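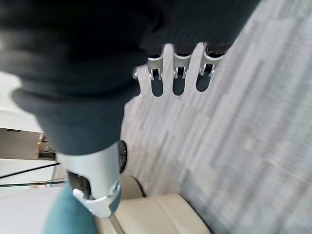 Re: Washing heavy ribbed knits without stretching the ribs

Ullau
Posts: 301
Saturday, February 10, 2018

Charcoal rib knit, heavy gauge, care label missing. Fiber unknown, probably a wool blend. After the last wash the body came out longer than before. I washed at 30 C on the wool cycle and hung it over a rail. Is the cycle or the drying at fault?

Kundberg
Posts: 1,175

The drying. Wet knit carries its own weight in water, and ribs give first. Roll it in a towel, press, unroll, lay flat. Push the ribs together by hand before it sets.

Garg
Posts: 46

Disagree in part. Spin speed matters too. A short spin in a mesh bag takes out more water than a towel and does no harm if the bag is snug. I have done this since September with five sweaters, no change in length.

Kundberg
Posts: 1,175

In a front loader, maybe. In a top loader with an agitator I would not try it, bag or no bag.

Ullau
Posts: 301

Front loader. Can the length be recovered?

Garg
Posts: 46

Partly, if it is wool. Soak in cool water, spin, block to the old measurements. Acrylic that has been overheated stays long.

Numex
Posts: 5

How do you store them? I fold mine in thirds, but the crease shows across the ribs.

Kundberg
Posts: 1,175

Roll from the hem, sleeves in. Do not hang.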